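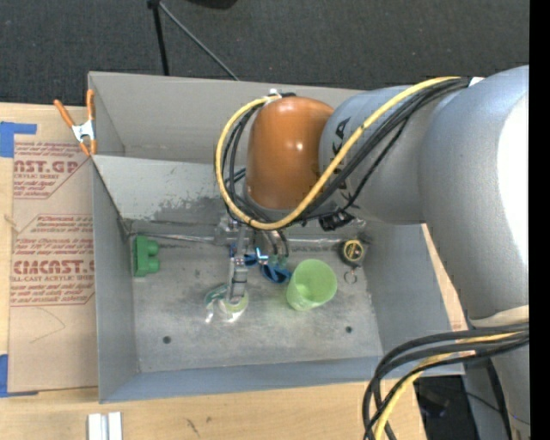
Arm over the bin, gripper pointed down at the tape roll.

wesau_40
Tape roll, tape measure, plastic cup, all in one bin. Wake me when it can do my junk drawer.

Malla
A junk drawer is harder than you think. That cup is see-through and lying tilted. Cameras hate that.

wesau_40
My kid is 4 and cameras don't come into it. He'd clear that bin for a cookie.

msyoon
Depends on the shop. I sort returns 2 hours a shift and I'd hand that over tomorrow — even if it was slow.

wesau_40
Slow, fine. Who picks up what it drops?

Malla
You're moving the goalposts.

wesau_40
Same goalposts. 100 bins, no person standing by. Show me that and I'll shut up.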